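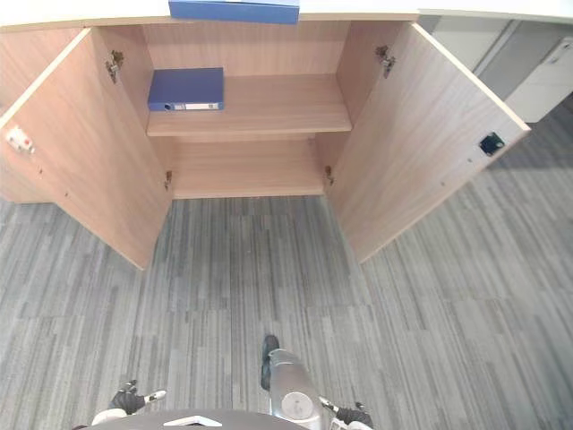 Last changed: March 2026

Household tips for families settling into temporary housing

These tips are for households that have had to leave home at short notice and have been given a furnished unit, a shared flat or a room in a host family's house. They were first put together for the arrivals in Teltesdale and have been added to as residents sent in their own. Most of them cost nothing.

The first day

Check the water, the stove and the door lock before you unpack. Report a fault the same day, in writing if you can, and keep a copy. The repair desk in Anley takes notes in any language.

Run the cold tap for a few minutes if the unit has stood empty. Flush the toilet twice and pour a cup of water down every drain, including the one in the shower floor. A bad smell in an empty unit is very often a dry drain.

Find the main water valve and the fuse box, and show them to every adult in the household.

Papers

Keep registration cards, birth certificates, school reports and medical papers together in one binder or one zip bag. Pick a place for it on the first day and don't change it. The floor is a poor choice in any ground-level unit, and so is the cupboard under a sink.

Photograph each paper, front and back, and send the pictures to a relative you trust who lives somewhere else. Write appointment dates on a sheet of plain paper at the front of the binder.

Kitchen

A family of five can manage with one large pot, one small pot, a pan with a lid, a sharp knife and a cutting board. Ask for a second lid before you ask for a third pot. A lid saves fuel every day.

Beans and chickpeas soaked overnight cook in much less time. If gas is short, bring them to a boil for ten minutes, put the lid on, wrap the pot in two blankets and leave it for several hours — then boil again until they are soft. Don't eat kidney beans that are still firm in the middle. Rice can be wrapped the same way, but serve it as soon as it's done.

Flour, sugar and lentils keep best in jars or buckets with tight lids. If you only have the sacks they came in, fold the top over twice, clip it with a clothespin and stand the sack on a board, a hand's width from the wall. A bay leaf does not keep weevils out, whatever your neighbor says. A tight lid does.

Weigh the sack of rice when you get it if there is a scale at the distribution point. One household that measured 300 grams of dry rice per meal found that the sack ran out two days later than it did when they poured by eye. Use the same cup every time if you have no scale.

Shared kitchens

Put your family name on your shelf and on your containers. Masking tape and a ballpoint pen last longer than marker on plastic, which wipes off with dish soap.

Agree on cooking hours in the first week. In the Bartoš building, four families split the evening into slots of 45 minutes and swapped slots every Sunday. During Ramadan they dropped the slots and cooked together.

Damp and mold

Small rooms with many sleepers get damp fast. Open the window wide for ten minutes in the morning and again after cooking, and close the door to the bedroom while you do it. A window left open a crack all day cools the walls and makes the damp worse.

Pull beds and mattresses a little away from outside walls. Mattresses on the floor should be stood on their side every morning.

Wipe small patches of mold with a cloth and dish soap, then dry the wall. Never mix bleach with vinegar or with any other cleaner. If a patch is larger than a dinner plate, tell the repair desk and ask for form 443.

Laundry

Rinse the heaviest dirt out in cold water first. One level spoon of powder is enough for a bucket of clothes; more than that only means more rinsing. Blankets can go to the Sketard laundry, which takes them free of charge for households in their first 14 days. After that you need a voucher.

Heaters

Keep one meter clear on all sides of a portable heater. Plug it straight into the wall, never into an extension cord, and turn it off before everyone sleeps. Don't dry clothes on it. Charcoal and camping stoves must not be used indoors for heat, even with a window open.

When you move on

Empty the cupboards, defrost the refrigerator with the door propped open and take a picture of each room. Hand in the keys yourself and ask for a receipt.

The summer page, with tips on keeping food cool and storing water, goes up in July.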